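Bench and potting corner check, Bratley shop, June 2019

Right, it's my turn with the clipboard again, so you're getting comments whether you wanted them or not. Same list as last time, plus two lines Prasert asked me to add. Ticked means I looked at it myself and I'm happy. Unticked means somebody has a job (usually me).

**Benchtop**

- [x] Surface wiped, no grit. I ran my palm over the marble pattern from end to end and it came away clean. Grit is what scratches it, so please brush off before you wipe.
- [x] Edges and corners sound. No chips I could feel.
- [ ] Seam at the back wall. There was potting mix packed into one stretch of it. I got most out with an old toothbrush, but it wants another go and then a look to see if the seal needs redoing.

**Rails and baskets**

- [x] Rails tight. Gave each of them a good shove. Nothing moved.
- [x] Long wire basket seated properly on the back rail. It likes to ride up at one end when people yank things out of it, so lift, don't drag!
- [x] Long basket cleared out. All five compartments. Lovely. Can we keep it that way for a week at least?
- [x] Small side basket secure. The pink tulip is still living in there and I've left it alone. It's artificial, it weighs nothing, and it cheers the corner up no end.
- [ ] Load label on the long basket. We still don't have one. Sunee found the sheet from Limsakul and it gives 900 grams per compartment, which is less than I would have guessed — so no bags of grit up there, please.

**Hand tools and gloves**

- [ ] Trowels hung up after use. The purple one was lying on the counter. The blade's looking worn near the tip, with some reddish scuffing. I don't mind scuffs, but I'd like it checked for a burr before anyone hands it to a kid at the September planting day.
- [x] Trowel handle firm. Twisted it, pulled it, no wobble at the neck.
- [ ] Gloves paired and clean. The cream one with the olive stripes has dirt smudges on it, fair enough, it's a work glove. But check inside the fingers before you put your hand in. Sombat met a spider that way at Ornside and I still hear about it.
- [ ] Gloves off the bench when food is being set out. See the next bit.

**Café things on the same counter**

This is the part I grumble about every time. I love that we do snacks and seedlings out of one little place, I really do, but the menus and the dirty gear shouldn't be neighbours.

- [x] Menu holders upright and steady. I nudged the small white one and it stayed put.
- [x] Clear acrylic checked for cracks. None that I found, and I had my good glasses on.
- [ ] SPECIAL cards in a holder. They were flat on the counter, one half on top of the other, and that's how they end up with soil on them. We've got 52 left from the last print run and I'd rather not pay for more before spring.
- [ ] Garden tools and menus kept apart. Nope. Trowel, glove and menu cards all on the one counter, so that's a fail from me.
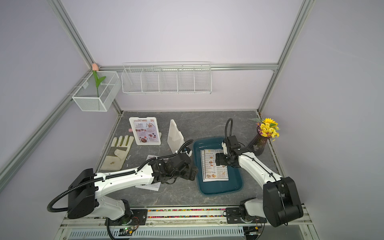
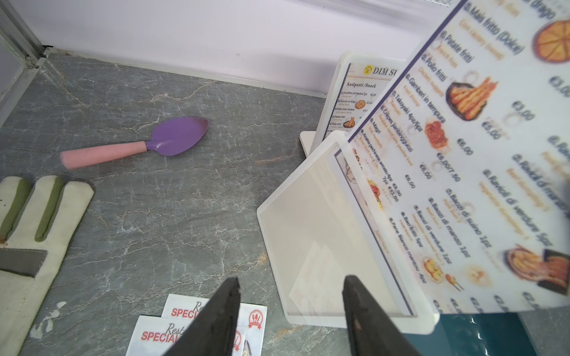
**Comments**

Maxence Cordier: Agree on the menus, but I don't think another line on the checklist will fix it. There's no hook for the trowels within arm's reach, so of course they get put down. I've got two spare hooks from the Ornside job and can bring them over. On the weight limit, is that 900 grams spread out or all in one spot? Worth asking Limsakul before we print a label. And please leave the seam to me, the toothbrush pushes the mix further in. I'll do it with a plastic scraper and reseal it after closing.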